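Celledora (banco de pruebas de pinzas)

De la enciclopedia libre de automatización de sobremesa. Artículo redactado en primera persona, según la costumbre de la casa.

Celledora es el nombre de un banco de pruebas para comparar pinzas, brazos pequeños y controladores, y también, por extensión, el del método de puntuación que se usa en él. Lo conozco bien porque llevo bastante tiempo peleándome con uno, así que voy a contarlo como se lo contaría a alguien que entra por la puerta con una pinza nueva bajo el brazo y muchas ganas de enchufarla.

Origen y nombre

El primer Celledora se montó en el taller de Meretti, que por entonces fabricaba utillaje y necesitaba decidir entre dos pinzas de precio muy parecido. Probaron a ojo, discutieron mucho y al final alguien propuso apuntar cada agarre. El nombre viene de la calle del taller (he leído por ahí que viene de «celda», pero no he encontrado ninguna fuente que lo sostenga). La primera versión del reglamento ocupaba una cara de folio. La actual tiene 13 apartados, ¡y dos de ellos hablan solo de cables!

Qué se compara

La idea es sencilla: se cambia una sola cosa y se deja quieto lo demás. Si toca comparar pinzas, el brazo y el controlador son los mismos en toda la tanda. Si toca comparar controladores, no se toca ni un tornillo de la pinza. Parece una obviedad, pero he visto tandas enteras perdidas por un cambio de cámara a media tarde.

Las pinzas más habituales en las tablas son estas:

Flikamia de dos dedos. Dedos rectos y finos, cierre rápido. Va de maravilla con mangos y regular con piezas planas, que se le escapan si entra un poco inclinada.

Mthembu de dedo flexible. Más lenta, más tolerante. Perdona los errores de posición y a cambio cuesta que suelte la pieza justo donde uno quiere.

Meretti paralela. La veterana. Pesa más de lo que me gustaría, aunque es la que menos ajustes me ha pedido.

Resultados conocidos

La comparación más citada se cerró el 29 de junio de 2020 y enfrentó a las dos primeras con el mismo brazo y los mismos objetos. Flikamia sumó 2.132 agarres válidos y Mthembu 2.189, una diferencia que dio para muchísima conversación y que a mí, la verdad, me parece pequeña. Más interesante es otro dato de la misma tanda: 1.157 de los agarres de Mthembu se hicieron con la posición de la pieza desplazada a propósito, y ahí se le nota el dedo flexible. En agosto se repitió la parte de las piezas planas con otra superficie y el orden se invirtió. Desde entonces el reglamento obliga a anotar sobre qué se apoya la pieza.

Críticas

Se le reprocha al método que premia el agarre y casi no mira la entrega. Estoy de acuerdo a medias. Levantar un destornillador y dejarlo caer de cualquier manera puntúa casi igual que colocarlo bien, y eso en una línea de montaje no vale. También se critica que el tiempo de calibración no cuente para nada, con lo que un controlador que pide una hora de mimos sale en la tabla tan guapo como otro que arranca a la primera.

Montaje con dos brazos

La variante de dos brazos es mi favorita, y la que más trabajo da. Los brazos van sobre el mismo perfil de aluminio, uno a cada lado, y comparten la zona central, donde se dejan las piezas. 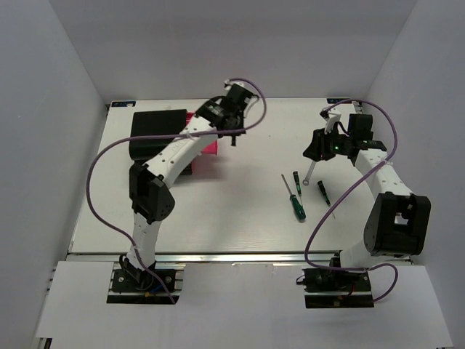 Fuente: archivo fotográfico de Celledora. Puesto de dos brazos con destornilladores.

Los destornilladores son un objeto de prueba agradecido: el mango y la varilla piden agarres distintos, y uno corto y rechoncho obliga a acercarse de otra forma que uno largo. Conviene que no queden paralelos (en el puesto de la foto cada uno apunta a su aire), así la muñeca tiene que girar de verdad entre una pieza y la siguiente.

Y los cables, claro. Los morados trazan arcos muy amplios por fuera de los brazos, con mucha holgura, y sobre esto hay dos escuelas. Yo soy de dejarlos largos: con el cable tirante, la muñeca frena al final del giro y uno acaba echándole la culpa a la pinza. Quien los prefiere recogidos argumenta que un bucle suelto puede barrer la mesa y mover una pieza, cosa que también me ha pasado.

Véase también

Pinza paralela
Calibración mano-ojo
Controlador de fuerza
Perfil de aluminio ranurado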